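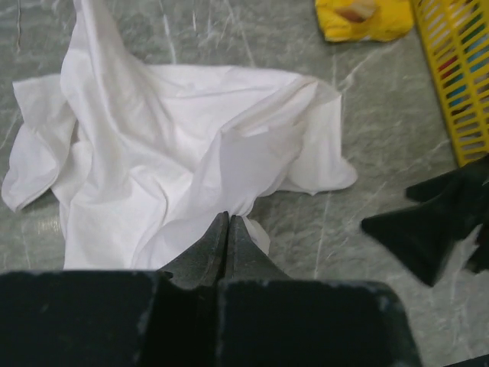
Tissu blanc froissé devant la pince, panier jaune à droite.

Collecte de démonstrations avec du tissu et de petits objets : combien d'épisodes, et que faire des ratés ?

Posté par Denise Pilkington le 25 mars 2019

Bonjour à tous,
Je prépare un jeu d'exemples pour entraîner une politique par imitation. L'ensemble s'appelle Fluneo chez nous, deux bras téléopérés, une vue au poignet. J'ai 161 épisodes enregistrés, dont 19 que j'ai marqués comme douteux : hésitation de l'opérateur, tissu qui glisse, reprise en plein geste. Le modèle apprend bien l'approche mais il ferme la pince trop tôt dès que le vêtement est en boule. Est-ce que je dois supprimer les douteux, les couper, ou refaire une série complète avec le vêtement étalé ?
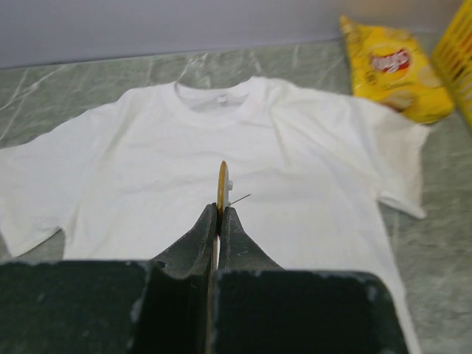

Tee-shirt à plat, petit objet jaune tenu entre les doigts.

Autre point, j'enregistre à 21 images par seconde et je ne sais pas si c'est suffisant pour les petites pièces. Merci d'avance.

Réponse de Natalina Ferraro

Ne supprimez rien pour l'instant. Séparez d'abord les 19 en deux groupes : ceux où l'opérateur se rattrape et ceux où il abandonne. Les premiers sont utiles, le modèle a besoin de voir des corrections. Les seconds, vous les coupez juste avant l'erreur ou vous les mettez de côté pour l'évaluation.

Pour la pince qui se ferme trop tôt, regardez la répartition des états de départ. Si presque 70 % des épisodes commencent avec le vêtement à plat, le reste ne pèse pas assez. Il faut refaire une série courte avec le tissu en boule, en changeant la position à chaque prise. 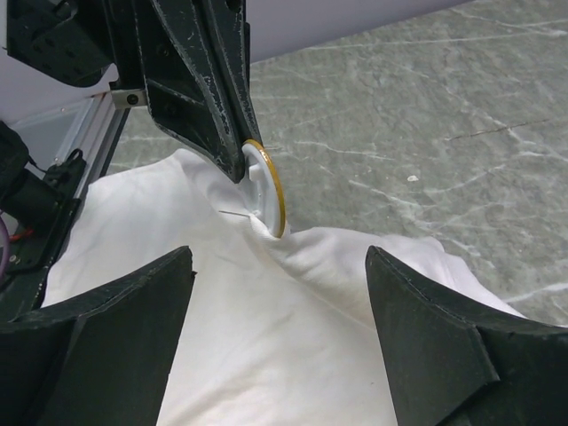 L'étiquetage des contacts demande aussi du soin quand deux bras travaillent au même endroit. Je note pour chaque segment quel doigt touche quoi, et si l'objet touche le tissu. Un disque blanc à bord doré appuyé par la tranche dans un pli, par exemple, je le classe en « contact objet-tissu » et je garde à part le contact du doigt sur le disque. Sans cette distinction, notre outil (Pralto) mélangeait les deux et les segments devenaient inutilisables. Gardez aussi les instants où la pince du bas est ouverte, ils servent à apprendre l'attente.

Pour la cadence, 21 me paraît correct si les gestes sont lents. Vérifiez surtout que les images et les positions articulaires ont la même horloge.
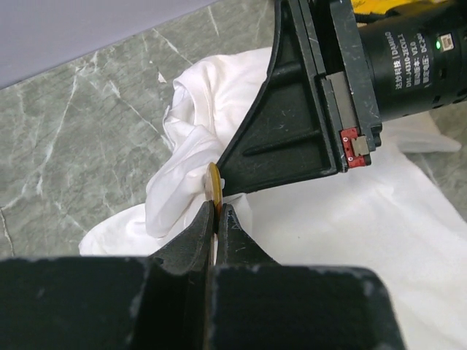
Réponse de Hattori

D'accord pour l'horloge, c'était notre problème en août. Par contre je ne suis pas d'accord sur les épisodes abandonnés, chez nous on jette tout et on refait, ça va plus vite que de trier. Essayez aussi de baisser la vitesse de l'opérateur.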